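Speaker notes - Brynhildur Eyvindsson
Times tables in Grades 3 and 4: short practice, spread out
May 14, 2020, online session for classroom teachers and tutors

Slide 1 - title
Wait for late arrivals. Say who I am: Grade 4 teacher, now part-time numeracy coach at Kvaran Public School. Remind people that the handout is in the chat and that questions go to Skarphéðinn Ladefoged, who will hold them until the end.

Slide 2 - where we started
Two years ago our Grade 4s did one long multiplication lesson a week, usually Friday, with a timed page at the end. The timed page had 100 facts on it. The kids who already knew their tables finished early and coloured in the border. The others got slower as they went down the page, and a few stopped trying.
We changed two things. The practice got shorter, and it moved to every day.
Ask for a show of hands: who still uses a timed page? Don't comment on it, just look at the number and carry on.

Slide 3 - the daily block
Ten minutes, straight after recess. Same order every day so the class can run it with a casual teacher.
First, skip counting out loud, forwards and backwards. Fives and tens in the first weeks, then twos, fours and eights as a family.
Next, arrays. Students draw a rectangle on grid paper, write the fact under it, turn the paper sideways and write the partner fact. 4 x 7 and 7 x 4 on the same drawing. Keep the drawings, they get used again for division.
Last, six cards from their own envelope. Four they know, two they don't. I tried half and half at first and it was too hard for the kids who most needed it.

Slide 4 - the envelopes
Show mine. Ordinary envelope, name on the front, cards cut from index cards. Fact on one side, answer on the other, and a small array in the corner of the answer side.
A card gets a tick each day it is answered without counting on fingers. Five ticks and it moves to the back of the envelope. Cards at the back come out again after two weeks.
Mention cost: I buy index cards in packs of 300 and one pack does the class until December.
Parents ask for a second set to take home. I say yes, but they make them with their child at the kitchen table. Cards that a child has written out get used more than cards I have printed. 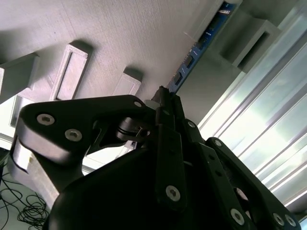 Reading time: 5 minutes

Slide 5 - order of facts
People will expect 1 to 12 in order. We don't teach them that way.
Our order is tens, fives, twos, fours, eights, then threes and sixes, then nines, then sevens. Elevens and twelves come at the end of Grade 4 if there is time.
By the time we reach sevens there are very few new facts left. Put the grid up and shade the ones already learned. The class likes doing this themselves, with a pencil crayon.
Pause on 7 x 8. It is the one most of them miss, and I give it its own day.

Slide 6 - bigger numbers
Once the facts are steady, go back to place value. If they know 9 x 8 is 72, ask for 90 x 8. Most will say 720 quickly, and some will say "just add a zero." Ask them what happened to the 9. I want to hear that it is nine tens now, so the answer is 72 tens.
Same with 4 x 5 = 20 and 40 x 5 = 200.
Do one on the whiteboard with base ten blocks if the camera can be tilted down. Otherwise skip it, the slide has a drawing.

Slide 7 - learning at home
Most of us are teaching from a distance right now, so be practical here. The block still works by video with small groups. Four students is a good number, six is too many for me.
Families without a printer can use a deck of playing cards. Take out the face cards, flip two, multiply. Younger brothers and sisters can flip the same cards and add.
Don't send home timed sheets. Send the order of facts from slide 5 and ask for ten minutes.

Slide 8 - what I would change
I left division too late. Next year it goes in with the arrays from the first week.
I also kept records on every card for every child, and nearly gave up by the end of first term. Now I check five envelopes a day and write down only which family of facts the student is on.

Slide 9 - questions
Skarphéðinn reads them out. If someone asks about apps, say I have used two or three with a class and the cards did the same job. If someone asks about calculators, yes, for checking.
Email address is on the last page of the handout.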